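Ikisdale opens its sausage works to the public, and I went hungry

The Urrego works in Ikisdale holds an open day every October, and every October somebody I know comes back from it glowing. They talk about the smokehouse. They talk about the smell. They come back with a paper bag of links and the conviction that they have met real food at last. I have lived 70 miles away for most of my adult life and never bothered, partly because I don't trust any place that calls its gift shop a pantry. This year I went.

Doors were supposed to open at 9. At 9:20 we were still in the parking lot behind a rope, listening to an accordion through a loudspeaker. Parking was free, I'll give them that. Entry was not, and the ticket bought you a hairnet, a white paper coat and a token for one tasting plate, with further tokens on sale at every possible turn.

The tour has four stops. The first is a room of framed photographs and a hand-cranked grinder, where a recording tells you that the family recipe came over from Flotitz in a coat lining. I asked which recipe, given that the works sells a whole wall of different sausages. The guide said "the original one" and moved us along. The grinder is a handsome thing. It had a card saying please do not touch and a second card saying when it was bought, which was long after the coat.

The second stop is the cutting and mixing floor, and you see it through glass from a walkway. I had hoped for a working shift. What we got was a clean, quiet floor with the lights on and a video of the same floor when busy, playing on a screen bolted to the window. A man next to me said it was like visiting an aquarium to watch a film about fish. The video was good, to be fair. It showed the casings going on, and the speed of the person doing it was worth seeing.

The third stop is what everyone comes for. The smokehouse is a brick building across the yard, and the smell reaches you well before the door does. I came ready to be unimpressed and wasn't. The walls are black and slightly sticky, the racks go up into the dark, and the guide finally dropped the script and talked about damp wood and bad drafts like someone who had lost sleep over both. She told us they can hang 2,036 links at a time. I would have liked to ask how much of what they sell goes through this building and how much through the long metal shed behind it, which has a Brukevo sign over the loading door and was not on the tour. When I did ask, I was told both are "part of the process." I wrote that down word for word.

The last stop is the tasting tent. My token got me a slice of liver sausage, two slices of a dry one with pepper, and a piece of the red smoked link that the place is known for. The liver sausage was bland. The dry one was very good and also cost more per pound than steak. The red one was lukewarm on my plate and had been sitting a while, so I didn't think much of it, and the mustard was doing most of the work.

I bought a pack of the red ones anyway. They were cheaper at my supermarket, as I found out later, in the same wrapper.

Would I send you? If you have kids, probably not, as there is a lot of standing and very little to do with your hands. If you like smokehouses, go early, skip the photographs and hang back in the brick building until they ask you to leave. Take cash for the tent. And heat the sausage properly when you get it home, whatever the leaflet says about eating it cold. It needs a hot oven and a rack.

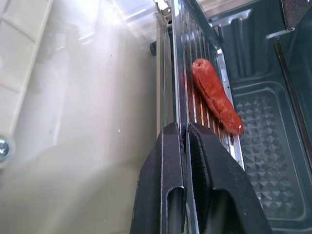

A red sausage on the rack of a countertop oven.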